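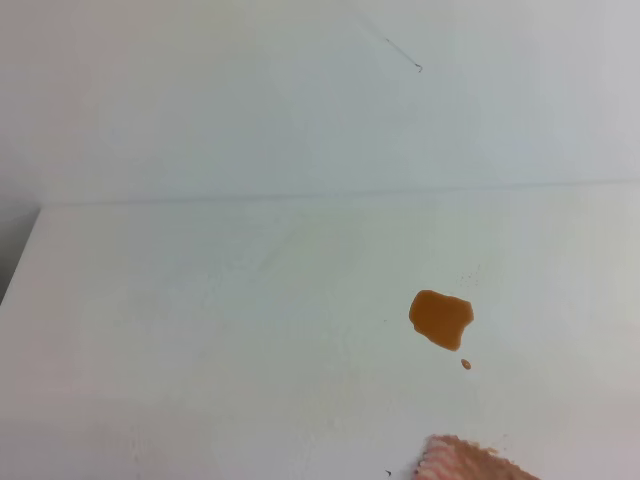

White tabletop against the wall.

Pre-Trip Walkaround for the Flatbed, with Comments
Done by Tegan Cosgrove, 29 August 2021
Odometer: 3236 since the rebuild

Hello all! Same list as we used in March, with a few lines added after Junaid and I talked it over on the drive home from Prokberg. Please put OK, WATCH or FIX next to each item, and do write something in the comments even if it's only a word or two, as I do read them and they help the next person along.

TIRES AND WHEELS
Tread, all positions: OK. The fronts are wearing nicely and evenly now that the alignment has been sorted.
Pressure, checked cold: WATCH. Passenger rear was down a little again. I topped it up, and I'd love for somebody to look at the valve stem before we blame the tire (I have been wrong about this before and bought a tire for it).
Lug nuts torqued: OK.
Spare: OK, though it was a bear to get down. The winch cable wants grease.

JACK AND RECOVERY GEAR
Jack mount bolts: FIX. Two of them turned by hand. Manaia put in new lock washers while I held the flashlight, and they need checking again after the first 26 miles of gravel.
Jack climbs and lowers under load: OK once it had been cleaned. There was a good bit of dried mud around the pins.
Handle clamp: OK.
Tow strap: WATCH. Some fuzzing by one of the sewn loops. Fine for a light tug out of a wet field, but please don't hang the whole truck off it.
Shackles, 3 in the box: OK. All the pins thread in smoothly.

LIGHTS AND WIRING
Headlights, high and low: OK.
Brake lights and turn signals: OK, driver side a little dim. Probably the ground, it usually is on this truck.
Auxiliary switches: WATCH. The middle one is the bed light now and the label still says fog. Kirsty has the label maker.
Fuses, 9 spares in the glove box: OK.

BED AND TIE-DOWNS
Deck boards: OK. One is starting to cup near the headache rack, nothing to trip on yet.
Stake pockets: OK.
Ratchet straps: FIX. One has a bent hook and I have taken it off the truck. If you find it back on the truck, take it off again, please!

UNDER THE HOOD
Oil: OK, right at the full line.
Coolant: OK.
Belts and hoses: WATCH. Lower radiator hose feels soft at the clamp. Shona has a new one on order through Grakik, and she'd like it fitted before anyone takes the truck over the hill to Toma.
Battery hold-down: OK, and much better than the bungee cord we had before.

CAB
Horn, wipers, washer: OK.
Seat belts: OK. Passenger one retracts slowly, so give it a hand before you shut the door on it.
Extinguisher: OK, gauge in the green.
First aid kit: FIX. Low on bandages and out of eye wash.

RESULT
Good for local runs. Hose, strap and first aid kit to be done before any long trip. Sign-off for those goes to Junaid Bangash.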